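We use cookies to improve your visit. By continuing, you accept our cookie policy.

Sitent finds and fixes gripper release fault in Wolia home robot software

2026-10-30

Sitent has traced a fault that made its Wolia home robot software open the gripper too early, and a fix is going out to every test site now.

The fault first showed up in August, during simulated living room runs at our Trovell office. Wolia was asked to pick up a small item from a chair and carry it across the room. In 2 of 1769 runs, the gripper let go partway. Both drops happened in simulation, with no people or real furniture involved, but a dropped object at home could hurt a child or a pet, so we stopped all home trials the same day.
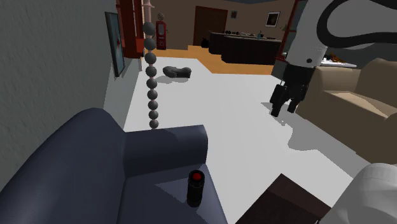 The cause was a timing error. When the arm slowed down to go around furniture, the software sometimes read the pause as the end of the job and sent the release signal. Our engineers were thrilled to catch it, and even happier to be able to repeat it on demand, as rare faults like this can hide for months.

Wolia now checks the arm's position before it lets go of anything. If the position and the task don't match, the gripper stays closed and the robot waits for help. We ran 1000 new trials with the hardest furniture layouts we have, and there were no early releases.

Wan, our testing partner, will repeat the trials independently before home visits start again. We'll publish its results in full, whatever colour they paint us.

Test households don't need to do anything except leave the robot plugged in overnight for the update.

Contact: Sitent media desk, Trovell | © 2026 Sitent | Back to top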